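Can a robot tidy up after your kids yet? Come help us find out 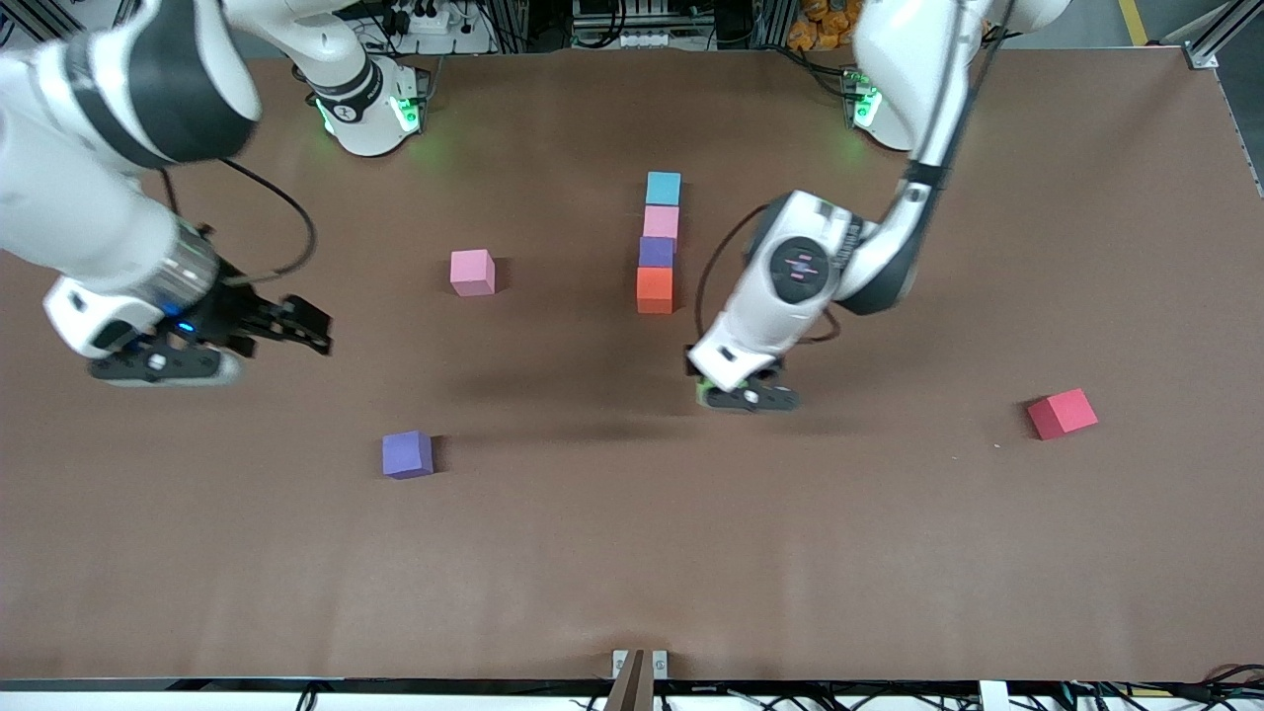 Rorkel Lab Newsletter - Issue 800

Hi, I'm Halina Baran, and I'm looking for people who pick things up for a living. Or people who pick things up because they live with a four-year-old, which I think should count!

I run the household chores study at Rorkel. My question is a pretty plain one: can machines do the boring stuff at home or on a shop floor yet? Right now our two arms are working on foam cubes, teal and pink and purple and orange, and getting them to sit in a straight line edge to edge. You and I would do that without looking while talking on the phone. For a pair of arms it's a real job, and cubes are the easy version. Socks are coming. So are cereal boxes (I have opinions about cereal boxes).

My own guess is that we're closer on the shop floor than in the living room. A shelf in a store is meant to look the same every morning. My kitchen has never looked the same two mornings running. Walter Zapata, who I share an office with, thinks I've got it backward, and we'd both like somebody with sore knees and actual experience to come settle it.

So who do I want? Shelf stockers, hotel housekeepers, daycare staff, parents, grandparents, anyone who has packed orders in a warehouse. You don't need to know a thing about robots or computers. If you've worked with robots before, that's fine too, just tell me so I can put you in the right group.

What you'd do: come to our workshop in Kitthorpe for 2 visits. On the first one you do some sorting and lining up by hand while we take notes, and then you watch the arms have a go at the same kind of task and tell us what bugs you. On the second you sit down with Wanting Fan and me and rank a long list of chores, from "let the machine have it" to "keep it away from my dishes". Be as rude as you like - we've heard worse from each other.

You get $700 once both visits are done, plus parking or bus fare. Lunch is on us and it's decent. You need to be 18 or over and okay with standing for an hour at a time, with breaks whenever you want one. There's a chair if standing doesn't work for you, so please ask.

Write to me by 29th January, care of the front desk at Rorkel, with your name, a phone number and the chore you hate most. Visits run through September, evenings included.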